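Claltska Support Desk
Ticket 339
Subject: Demonstration cell halts between cycles during visitor sessions
Site: Reisinger Training Centre, demonstration room
Opened by: Tineke Verstraete, Visits and Demonstrations
Assigned to: Pantelis Alexiou, Technical Support
Date opened: April 27, 2026
Priority: High (open day in preparation)
Status: Resolved, monitoring

Initial report (T. Verstraete)

During this morning's rehearsal for the open day, the bakery demonstration stopped several times without an operator having pressed stop. The arm returned to its waiting position above the table and remained there. The operator panel showed the message "Task hold, area not confirmed". After a pause of varying length the demonstration either continued by itself or had to be started again from the panel.

The open day programme allows 16 minutes for each visiting group in this room. With the stops seen this morning, the second rehearsal group left before the demonstration had reached its end. We should be grateful for a solution before the first public group is received. Should that not be possible, please advise whether the demonstration ought to be withdrawn from the programme and replaced by the recorded version.

The following may be of use:
The demonstration ran correctly when the room was set up in December.
The task file is the one supplied with Zodetano and has not been edited by us.
The furniture in the room was rearranged last week to give visitors more space to stand.

Reply 1 (P. Alexiou)

Thank you for the report. The message you quote is issued when the area check, carried out before each new movement, does not receive a clear result within the permitted time. It does not in itself point to a fault in the arm or the gripper. Please do not increase the permitted time from the panel.

Please provide:
1. The event log from the Clorkitz controller covering the rehearsal.
2. The version number shown on the Zodetano start page.
3. A note of where the visitors stood during the rehearsal, and whether the rope barrier was in use.
4. Confirmation that the emergency stop was tested this morning before the session.

Reply 2 (T. Verstraete)

The event log has been uploaded to the ticket. The start page shows version 395. The emergency stop was tested by the duty operator before the session and the test was entered in the room book.

The rope barrier was in use. However, it has been moved closer to the table than it was in December, as part of the rearrangement mentioned above. The visitors stood directly behind it, and those at the front tended to lean over it when the gripper went down to the basket.

Reply 3 (P. Alexiou)

The log has been read. It contains 181 entries of the type "area not confirmed" for the rehearsal period. They are unevenly distributed: there are long stretches with none, followed by dense groups of entries close together. No entries relating to joint load, gripper force or communication with the arm were found.

This pattern is consistent with people entering and leaving the monitored area. The monitored area was drawn in December to fit the position of the barrier at that time. If the barrier now stands inside it, any visitor leaning forward will cause the task to be held. The system is behaving as intended and the protection must remain switched on.

Recommended action, in this order:
1. Place the task in manual hold and switch the arm to reduced speed.
2. Return the rope barrier to the floor marks made in December.
3. Run the demonstration with no visitors in the room.
4. Run it a second time with staff standing behind the barrier.
5. Upload both logs.

Please do not redraw the monitored area on site. Changes to it require a signed form and a new inspection.

Reply 4 (T. Verstraete)

Steps 1 and 2 have been completed. The floor marks had been partly covered by the new carpet strip near the entrance, and the original floor plan was used to find the correct line. The strip has been taken up.

Step 3: the demonstration ran to the end without a hold.

Step 4: the demonstration was held once. The operator on duty reports that none of the staff were leaning over the barrier at that moment. The hold occurred while the gripper was opening and was cleared from the panel. Both logs have been uploaded.

A separate matter was raised by the operator. On some cycles the pastry is gripped too near one end and turns in the fingers as it is lifted. Is this related?

Reply 5 (P. Alexiou)

The two matters are not related and will be treated separately within this ticket.

Regarding the remaining hold: the log for step 4 places the event on the entrance side of the room. Please check whether the entrance door was opened at that time. When fully open, the door may reach into the monitored area.

Regarding the grip: the Zodetano task file looks for the middle of the item and closes the fingers there. A curved item such as a croissant can be judged wrongly if it lies against the wall of the basket, where part of it is hidden. Please ask the operator to set the item down clear of the basket wall where possible, and to leave any other pastry well away from the basket on the open part of the table. The closing force should stay at the value in the task file. A higher force will crush the item and leave crumbs on the finger pads, which must then be cleaned before the next group.
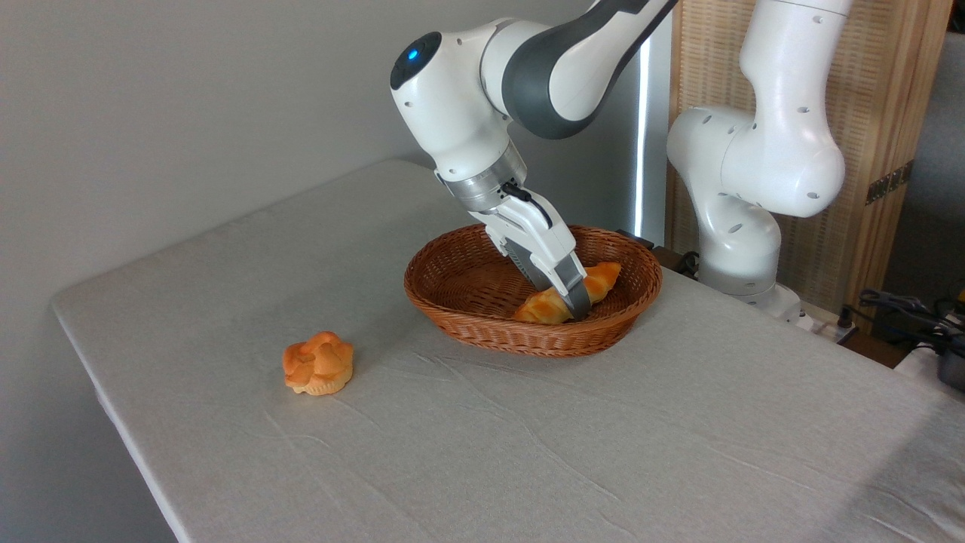
Please also ensure that the tablecloth is pulled flat and secured before each session. The height of the table surface is measured once, at start-up, and a fold beneath the basket may alter the height at which the fingers close.

Reply 6 (T. Verstraete)

The entrance door was indeed opened during step 4, when a colleague came in with the visitor badges. A door stop has now been fitted and a notice placed on the outside asking staff to use the corridor entrance while a session is in progress.

The advice on placing the pastry has been added to the operator's sheet. Three further runs were carried out this afternoon with staff behind the barrier. There were no holds, and the operator reported no turning of the item in the fingers.

Two questions remain from our side. Firstly, may the operator invite a visitor to place the pastry in the basket? This was popular at the last open day. Secondly, should fresh pastries be used for each group?

Reply 7 (P. Alexiou)

A visitor may place the item only when the task is in manual hold, the arm is in its waiting position and the operator is standing at the panel. The visitor must be back behind the barrier before the hold is released. Please add this wording to the operator's sheet without alteration.

Fresh pastries are not required for each group. An item that has become soft or has begun to break should be replaced. Items handled in the demonstration are not to be offered to visitors as food, and a separate covered plate should be provided if refreshments are served in the room.

The ticket will be kept open under monitoring until the open day has taken place. Please upload the controller log at the close of each session and report any further hold, including those which clear by themselves.

Reply 8 (T. Verstraete)

The wording has been added and the revised sheet is attached to the panel. The demonstration will remain in the programme. Logs will be uploaded by the duty operator at the close of each session.

Status changed by P. Alexiou: Resolved, monitoring
Cause recorded: barrier and entrance door inside monitored area following rearrangement of room
Parts replaced: none
Follow-up: floor marks to be repainted; door position to be added to the room checklist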